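Home Lighting and Room Basics – Handout 2
Jan 20, 2020
By Thitima Limsakul

Shares 21 | Comments 2

Carrying on from last time, so no recap. Bring the Kustley workbook, we'll need the room sheet in the back.

CEILING LIGHTS

One big round fitting in the middle of the ceiling – cheap, easy, most people have one. Good for cleaning, finding things on the floor, getting kids dressed. Not so good for reading on the couch, your own head gets in the way.

Words to know. Diffuser = the pale cover that spreads the light. Lampholder = what the bulb screws or clips into. Arm = the piece that carries a lampholder out from the hub. With a multi-arm fitting you often see the arms as a dark shape through the diffuser when it's on. Normal, doesn't mean it's broken.

Cleaning the cover: switch off at the wall, let it cool, then take it down. Warm water, a little dish soap, dry it fully before it goes back. Dead bugs collect at the rim so wipe there too. Lamai Ongart asked about glass cleaner – fine on plain glass, skip it on plastic, some of them go cloudy.

Bulbs. Check the max wattage printed by the lampholder. Same color in every holder or the cover looks patchy. Write the type on a bit of tape inside the closet door, saves climbing up twice.

WALL COLOR

Cream and yellow walls look warmer at night under a warm bulb, flatter under a cool one. Test patch first, look at it morning and evening. White trim around doors and windows makes the wall color look stronger than it did on the card. Thongchai's group painted the Tsikata room last July and went one shade too deep, had to do it over. 570 for paint the first time, 896 by the end.

WINDOWS AND CURTAINS

Daylight is bluer than most bulbs. Both on together in the afternoon and you get a warm side and a blue side of the same room. Not a fault, but dont pick paint then.

Brown or reddish curtains – heavy looking when closed, so leave enough rod on each side that they can clear the glass. Small panes with bars between them cut a bit of light, and they take longer to wash. Do the corners with an old toothbrush.

TO DO

Fill in the room sheet for one room at home. Ceiling light, wall color, which way the windows face. Note where you sit and where the shadow falls wehn the light is on. Hand it to Jaruwan Yimyam at the start of class.

Questions to Nantana Saithong, Hulent office | © 2020 Hulent | Back to top 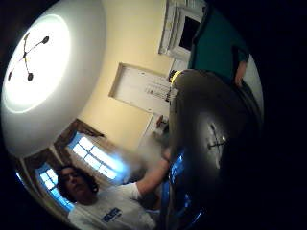 Should the bulbs in a multi-arm ceiling light all be changed at the same time?

Changing them together keeps the color even, but one at a time is fine if you can match the type and color printed on the old bulb.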